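plaven-hearings, README

Sentencing outcomes from the Plaven court lists, typed up from the printed sheets pinned in the entrance hall. Plain CSV, one row per defendant per hearing. Last touched March 2010.

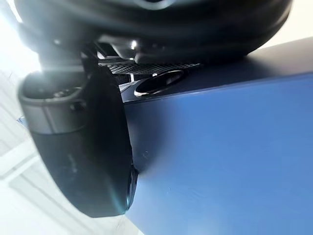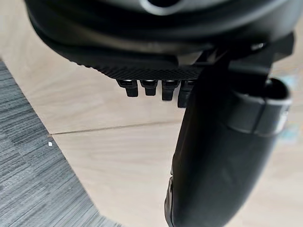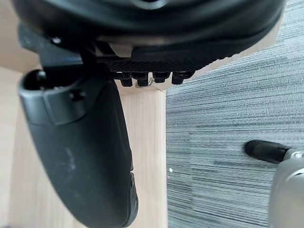

Rounded black undersides, close up.

What's in it

hearings.csv - the main table, some 400 rows
offences.csv - lookup for the offence codes
man/ - notes for the Man script, which does the cleaning. Read these before running anything

Columns in hearings.csv

case_ref: as printed, slashes kept
court: Plaven or Troltitwood. Troltitwood cases only show up when they were moved over to Plaven
offence: code, see lookup
plea: G, NG or blank. Blank means the sheet didn't say, NOT that no plea was entered
outcome: custody, suspended, community, fine, discharge, adjourned
months: custody length in months. 12 is 12 months even where the sheet said "one year"
fine: pounds, no pence
court_costs: same. Often missing

Names of defendants and addresses taken out. Ages left in but banded, top band is 60 and over. Anything from the youth court was never typed in at all, please don't ask.

Known problems

Adjourned cases come back under the same case_ref, so group by that before you count anything. I got this wrong in version 1 and the custody share came out far too low.

Concurrent and consecutive sentences are not told apart. months is whatever the longest single term was. Want totals, you'll need to go back to the sheets.

December is thin. Short lists and I missed a few sheets besides.

Offence codes are mine, not official ones. Assault and affray got lumped togther early on and I haven't split them.

Running the cleaner

Needs Fernix 2 or later. Put the csv files in the same folder as the script, run it, output goes to clean/. It overwrites without asking so keep a copy somewhere.

Use

Free to use for research or local reporting, say where you got it. Not a court record, dont quote it as one. Check against the court before you print anything about a particular case.

To do: split affray, add hearing type, fix the date coulmn (dropped for now)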